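Week 6 notes: from wrist images to gripper commands

Handout for the Monday section. Read before lab, bring questions. Slides are on the course page, these notes cover the parts I skipped over when we ran out of time.

1. Where we are

Last week: calibration, frames, why your hand-eye transform was off (units, mostly. check your units). This week the perception output feeds a controller. Repo for the lab is Kolta, same one as before, pull first. Logging goes through Trandport. If you still have the old Trandport config from week 3 delete it, it silently drops the width channel.

Dataset for the assignment is the Pisier set. 283 episodes, split is already done for you, 40 held out for test. Do not train on the 40. Last term two groups did, and the numbers looked wonderful.

2. Representation

Each timestep gives you: one wrist image, tool pose (position + rotation), jaw width. The policy takes a short history and puts out a chunk of future actions.

Use relative poses. Action = target pose expressed in the current tool frame. Why: the tabletop is never in the same place twice, and absolute poses tie you to whatever world origin the tracker picked when it booted. With relative poses the origin drops out.

Rotation: first two columns of the rotation matrix, 6 numbers, re-orthogonalize on the way out. Quaternions flip sign on you. Euler angles, please don't.

Jaw width: one scalar, meters. Normalize it separately from position or it gets swamped. When the jaws close on something thin the width signal flattens out, and the difference between "closed on the object" and "closed on nothing" can be a couple millimeters. Noise in the width estimate is the same size. So width alone is a bad grasp detector.

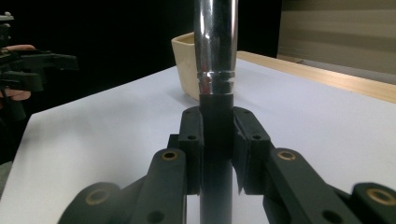 Second signal you can use is commanded width minus measured width. If the command keeps going down and the measurement stops, something is probably in the way. Works for stiff objects. For soft ones the gap grows slowly and you need a threshold plus a dwell time. The Kolta default is 200 ms dwell, leave it alone for the first run then play with it.

grasp_state() in the repo:

gap = measured - commanded
if gap > tol for dwell: HELD
elif measured < min_width: EMPTY
else: MOVING

Note the order of the checks. Swap them and thin objects come back EMPTY. Somebody will do this, it's a good exam kind of mistake.

3. Latency

Three clocks: camera, pose tracker, gripper encoder. They don't agree. Align everything to the camera timestamp, interpolate pose (slerp for rotation, linear for position), interpolate width linear.

At inference you have also compute delay. By the time the chunk comes out the first few actions are in the past. Throw them away, start executing from the first one that is still ahead of now. If you execute from index 0 the arm jerks backward at each replan, you will see it in the pose plot as a sawtooth.

Measure your own delay, don't copy the one in the slides, that was my laptop.

4. Planning an approach from one view

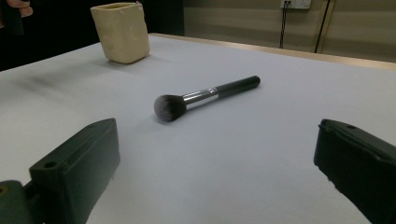
Grasp planning in this course is planar, so: find the object mask, get the long axis by PCA on the mask pixels, close the jaws across it. Center of the grasp = centroid projected on the axis. Fine for a uniform stick. Breaks when mass or shape is lopsided. Take the makeup brush, lying diagonally with its head to the lower left: the dome of bristles is wide, the handle tapers off to a rounded end, so the mask centroid gets pulled toward the bristles and away from the middle of the length. You would like the handle or the metal ferrule instead, soft bristles fool the gap test from section 2. And the ferrule is shiny, bright highlights, which depth sensors hate and color thresholds hate more. Fix in the lab: slice the mask along the axis, compute width per slice, prefer slices where width is narrow and steady.

PCA gives an axis with no sign. It can't tell head from tail. Use the width profile for this too, wider end = head. Keep the sign consistant over time or the wrist will try to spin half a turn between replans.

Clearance check: after picking the slice, sweep the finger boxes down to the table and test against every other mask. Cheap version, inflate the boxes and check overlap in 2D. Do the cheap version.

5. Lab tasks

a) Run align.py on episode 2435 (episode ids are not consecutive, thats normal). Plot the three clocks before and after.
b) Implement grasp_state(). Run on all training episodes, report false EMPTY rate.
c) Implement the slice width scoring. Compare with plain centroid.
d) Moodley sim: run your planner with added delay, find where it starts missing. Moodley needs the GPU nodes, book a slot early, the queue before the deadline is awful.

Write-up is two pages max. Plots need axis labels and units. Commit hash on the first page.

6. Reading

Chapter on time synchronization in the course pack, skip the part on PTP. Appendix B for the slerp derivation. Week 7 is contact and compliance, so skim the impedence control notes if you have never seen them.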